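Kirkia Pottery Studio: Questions We Hear a Lot

Do I need any experience to come to a class?
Not a bit! Most of the people who sign up for our beginner evenings have never touched clay before (or not since grade school), and we're always happy to see them. We go slowly, we repeat ourselves, and you're welcome to stop us and ask for the same thing a third time.

What should I wear?
Something you don't mind getting muddy. Clay washes out of nearly everything, but it does like to hide in cuffs and shoelaces. Short nails help a great deal on the wheel, and we'd leave the rings at home if you can.

How long until I can take my pieces home?
Please give us 3 weeks. Your pot has to dry all the way through, then it goes in for a first firing, then it gets glazed and fired again. December runs slower, what with everyone making gifts, so if you need something wrapped by the holidays, the last class we can promise is Saturday, November 27, 2021.

Can I put my mug in the dishwasher?
Yes, and the microwave too, as long as it's one of our regular glazes. The Mühlbauer blue is the one exception. It's a lovely soft glaze and we adore it, but it dulls in the dishwasher, so wash that one by hand.

My piece cracked. What happened?
Oh, we're sorry, and it happens to us as well. Usually the bottom was thicker than the walls, or a handle went on when the cup was already too dry. Come by and make another one, and we'll only charge you for the clay.

How do I book, and can I cancel?
You can book online or call the front desk at extension 379. Cancel up to 2 days ahead and we'll move you to another evening at no charge, as many times as life gets in the way.

Where do I park?
There's a lot behind the building, and the gate code is 567. If it's full, the street out front is free after six.
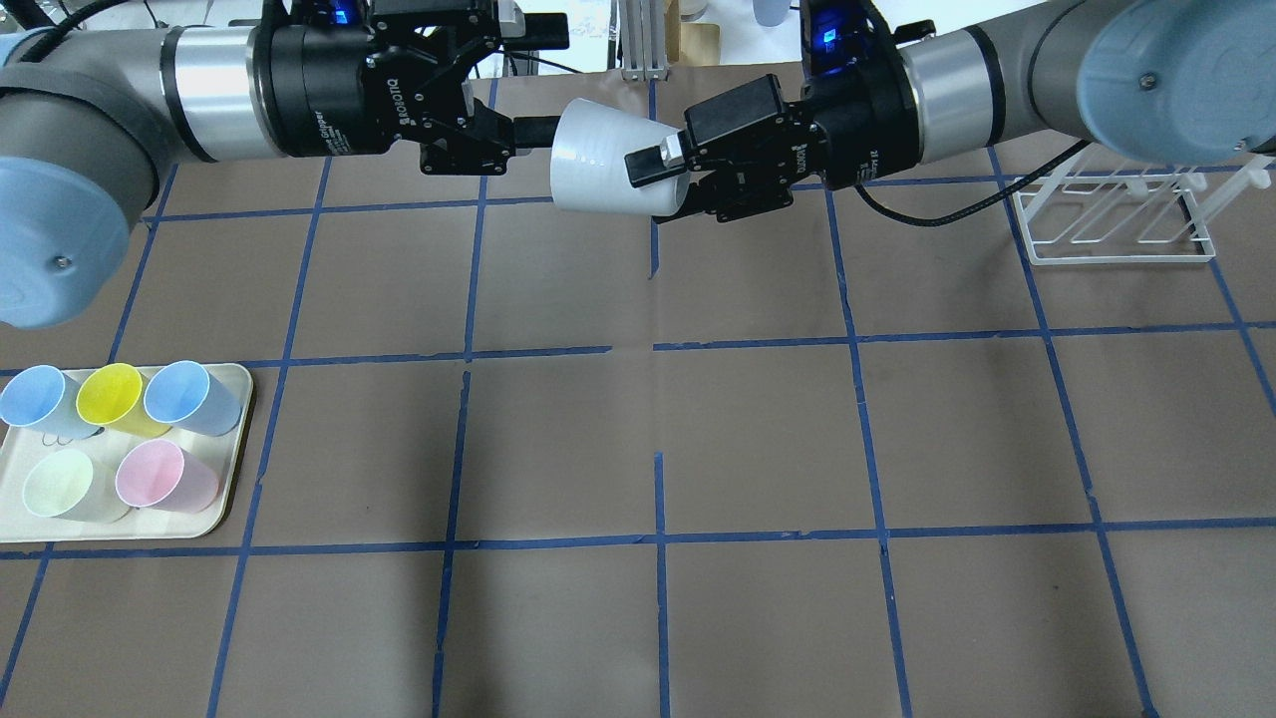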